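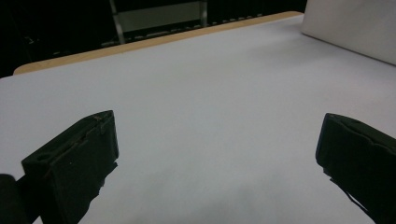 Gripper fully open over the white tabletop.

Tuesday, February 24, 2026

The budget for the second gripper station is due this week, and the hardware is the easy part. I priced it in December and the figures have held. Fingers are where I got it wrong the first time. I bought one pair, treated them as part of the tool, and had no line for replacements.

The left one now has scuffs and a thin seam or crack along the upper face. I can't tell which without taking it off. Either way, fingers go in as a consumable this year: 12 pairs, ordered together, with the screws.

Two quotes so far. Skuneo wants $60 a pair with a minimum order. Dorex is cheaper per pair but charges $500 for setup on a custom profile, and I do want the profile changed. At 12 pairs the two come out close. If the second station gets approved, Dorex wins.

The table surface gets its own line too. White shows the fingers clearly, but it also picks up a soft shadow on the near side. De Haan sells matte sheets cut to size – I put down $100 for a spare and freight. A second overhead light would probably help more, so I have left room for one.

Cables and straps stay under sundries. Duron has not answered about lead times. If they do before Friday I will redo the sheet, otherwise the fingers go through as quoted and the light waits.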